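# Linen and blankets at Drunden

The spring sort-out of the house linen took most of April. Everything came down from the upstairs cupboards and was gone through in the sitting room, because that room has the best light until late in the afternoon. Grethe Ravn kept the list and Samina Kazmi decided what was worth mending.

There were more than 400 pieces in the end, counting napkins. A good part of it is plain white and has no marks, so it was sorted by size. Coloured things went in with the blankets. Anything striped was put to one side until we knew if it had a pair.

The gallery is short for now. Further pictures will go up when Tariq Malik has been through the ones from the landing and the back bedroom.
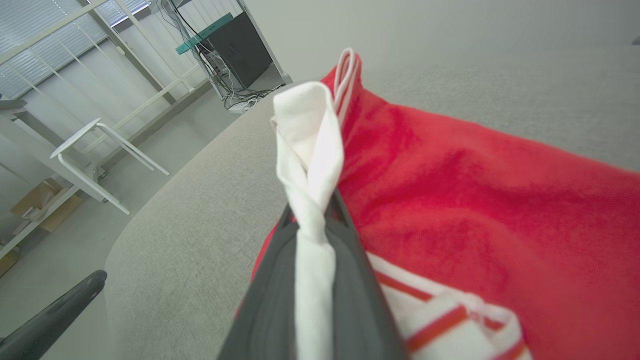 *Red fleece blanket with a narrow white trim, on the grey upholstery. White cloth, twisted, and a striped one at the corner.*

The fleeces are newer than the rest of the linen and came from the Carrilho house when it was let. They are warm enough for the small rooms but slide off the beds, so they will live downstairs from now on. Wash at a low heat and keep them apart from the whites – the red ones shed fluff for the first few washes.

The striped cloths are for kitchen use. Two of them have been hemmed again by Samina, who used a white thread that doesn't quite match the old one. It holds well and we have left it.

Plain white cloths with no hem left have been cut down for polishing. Bilal Abou Jaoude has taken a bag of these to Drarnley, where they are always short. The larger whites are back in the cupboard on the second shelf, with the sheets below.

Still to do: the curtains, the two bolster covers and the box marked Gerenau, which Grethe would like to open herself. If you have borrowed a tablecloth since last summer, please leave it on the hall chair with your name on it.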